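How to Test a Family Story Before You Put It in Your Tree

Every family has the story. Ours was that a great-great-grandfather jumped ship, changed his name and walked to the goldfields. I believed it for years, mostly on the strength of how often it was repeated. When I finally checked, the ship had never called at that port and the name was the one he was baptised under.

So I've grown suspicious, and I'd suggest you do too. These are the steps I use now. They're slow and a bit joyless, and they've saved me from grafting at least two strangers onto my line.

1. Write the story down exactly as you were told it

Don't tidy it up. If your aunt said "somewhere near Flanmont, before the war", write that, and don't decide for her which war. Note who told you, who told them, and whether anyone in that chain was alive when it happened. Usually they weren't.

2. Pull it apart into claims

A story is a bundle of separate statements, and some may hold up while others fall over. Mine broke down like this:

He arrived by ship.
He left the ship without permission.
He changed his surname.
He went to the diggings on foot.

Give each claim its own line in a notebook or spreadsheet. I rule mine up by hand on the table at home, but use whatever you'll keep up.

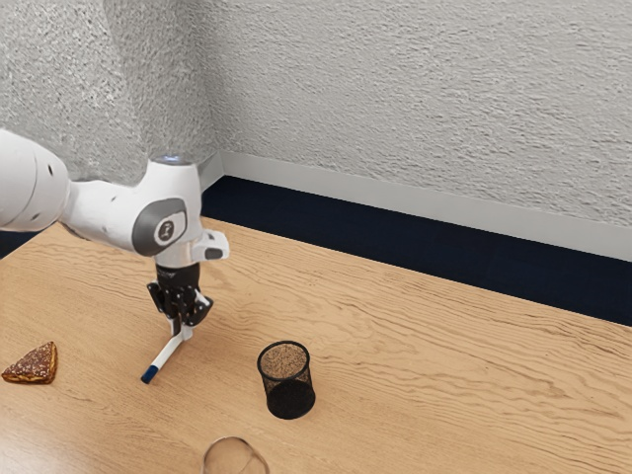

3. Decide what would prove it wrong

People skip this one. They go looking for evidence that agrees with Grandma and, surprise, they find some. Before you search, write beside each claim the record that would sink it. For a name change, that's a baptism or an earlier marriage under the supposedly new name. For a desertion, it might be a discharge paper in good order.

If you can't think of anything that would change your mind, you've got a belief there, and you should label it as one.

4. Search the originals, then the indexes again

Indexes are made by tired people reading bad handwriting. I spent a whole winter on the Debnath line because a transcriber had turned the D into an L. Look at the image of the register itself whenever you can get it, and read the pages on either side. Try the spellings a clerk might have guessed at. When I went through the burial book for Elinico, all 540 entries of it, the child I wanted was down under her mother's maiden name.

Keep a list of searches that found nothing. You'll be glad of it in May when you're about to run the same one again. 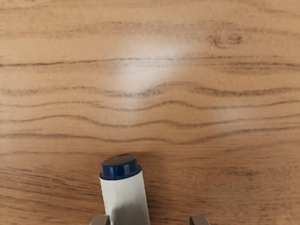
A blank result isn't proof of much, mind you. Registers burned, got damp, or were never filled in. But a blank in a complete, well-kept run of records is worth something, and you should write down which kind you're dealing with.

5. Be very wary of other people's trees

I once found the same couple, with the same wrong wedding, in dozens of online trees. It looked like a mountain of agreement. All of them had copied one tree, a monster with 2735 names in it and hardly a source attached. Copies don't count as witnesses. If a tree gives a citation, follow it. If it doesn't, treat it as a rumour with nice formatting.

The little hints the websites throw up deserve the same treatment. They match names and years, and there was more than one John in the colony.

6. Check the dates against a human body

Could she have had a child at that age? Was he old enough to enlist? Could anyone have got from Tromach to the coast between the census and the christening? I've seen published pedigrees where a mother gives birth three years after her own funeral -- and the compiler had thanked a proofreader.

7. Grade each claim and leave it graded

I use four labels: supported, likely, unsupported, wrong. Most of mine sit at "unsupported" and may well stay there. For the great-great-grandfather, the ship voyage is likely (a different ship), the desertion is unsupported, the name change is wrong, and as for the walking, who would have recorded it?

Keep the story itself in the file, with its label. Your cousins will go on telling the old version at Christmas regardless, and I've stopped arguing with them before lunch.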